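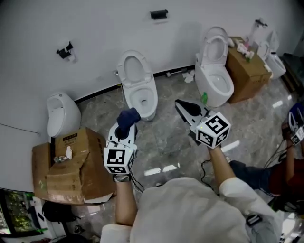

Trondale, February

**Showroom floor stock: WCs and the Onia urinal**

White ware on the marble, lids up so you can see into the bowls. Everything on this page can be looked at in the Trondale showroom, along the curved wall at the back. Some boxes are still about as new stock is coming through, mind your feet.

Prices are on the tags and on the sheet at the desk. We've stopped putting them on this page, they went out of date too quickly and people (fairly) got cross.

## Onia wall-hung urinal

The egg-shaped one, far left, low on the wall. White only. Hung on a bracket, so the floor underneath stays clear for mopping. Popular with small offices, cafes, village halls, and lately a fair few people doing up a downstairs loo or a garage.

- Order code 1842
- Bracket and wall fixings in the box
- Waste and trap NOT in the box, ask and we'll put the right one with it
- Flush valve sold separately, push or sensor
- Needs a solid wall or a proper frame behind. Plasterboard on its own wont do it

Height is up to you and your fitter. Ours is set low. If children will be using it then low is good, for a pub or a workplace most people go higher. Mark it up on the wall with pencil before anyone drills, and have someone stand there. Saves an argument.

Onia is the one we hold most of, over 40 in the Kornatport store at the moment, so no real wait on it.

## Ding WC

White, one shape of bowl, sold in a couple of heights. The one on display with the tall back section, over to the right and deeper in, is the Ding Tall. Easier on the knees. Also easier to reach round the back of for cleaning than you'd think from looking at it.

- Seat and lid included, soft close
- Lifts off for cleaning, press the button at the hinge and pull straight up
- Dual flush
- Floor fixings included, with cover caps
- Soil outlet out the back or down, say which when you order!! We can't swap once its been fitted

Lid stays up by itself provided the cistern or wall behind isn't too close. If you have a boxed-in pipe or a shelf above, measure from the floor to the underside of it and bring us the number. This catches people out more than anything else on the page.

## Floor-standing WC, oval bowl

Centre of the display, glossy white, oval bowl, seat raised. No fancy name, the trade just call it the oval. A good plain toilet. Goes with nearly any basin, and it's what we point landlords at.

- Seat included, standard or soft close, same price this month
- Replacement seats always kept, both shops
- Hinges are the ordinary sort, any decent seat will fit if ours are out
- Pan connector extra

Glaze is easy to keep nice. Washing up liquid and a soft brush most days, limescale remover now and then, rinse well. No scouring pads, no wire wool, no bleach left in overnight. Same goes for the Onia and the Ding.

## Ex-display

We do sell pieces off the floor when a range changes over. They've been stood in a showroom, never plumbed in. You may find a small scuff on the foot. Sold as seen, checked over at the desk with you before you pay, then wrapped. Ask which ones are going, it changes and this page won't keep up.

Ex-display comes without the original box more often than not. Bring a blanket or two for the car.

## Guarantee

Ceramics and working parts: 2 years from the date on your receipt. Covers cracks in the glaze that weren't there when it left us, leaking valves, hinges that give up. Doesn't cover dropped, overtightened or painted. Overtightened is the big one. Snug by hand, then a small turn, then stop. If it still rocks, it wants packing under the foot, more muscle on the bolts will only crack it.

Keep the receipt. A phone photo of it is fine.

## Delivery and collection

Collect from Trondale or Kornatport, same day if the piece is on the shelf at that branch. Ring first. Kornatport has more storage, Trondale has the better display, so quite often you look in one and collect from the other. Sorry about that.

Delivery is to the door, ground floor. Upstairs by arrangement and it'll need 2 people at our end, so there's a charge, and the date may be a bit later. The driver can't take the old toilet away, please don't ask him to.

Open the box while the driver is there if you can. Look at:

- the foot, all the way round
- the rim, run a hand under it
- the bag of fixings, usually taped inside the bowl and usually thrown out with the packing by mistake

Anything wrong, write it on the note before signing. We'll swap it. Much harder for us to sort out a week on with a builder's dust sheet over it.

## Before you order

Things we will ask you, so have them ready:

- Distance from finished wall to the middle of the soil pipe
- Does the waste go back, down or off to the side
- Tiles on yet, or still to go on? Measure from the tile face
- Which way does the door open and does it clear the bowl
- Water feed left or right

A rough sketch on the back of an envelope is plenty. Photos of the old one before it's ripped out are even better, especialy the pipework behind.

We don't fit. There is a list of local fitters at the desk who know these ranges, you deal with them direct.

## Returns

Unused, unfitted, in the box, with the receipt: fine, bring it back for a refund or a swap. Once it's been bolted down or had water in it we can't take it back unless it's faulty. Seats can't come back once the bag is open, hygiene.

Spare parts for all of the above (seats, hinges, flush valves, cover caps, Onia brackets) at the counter. Bring the old part with you if you possibly can, it's a lot quicker than describing it over the phone.

Kornatport shuts for lunch, Trondale doesn't. Both open from 8am, trade and public.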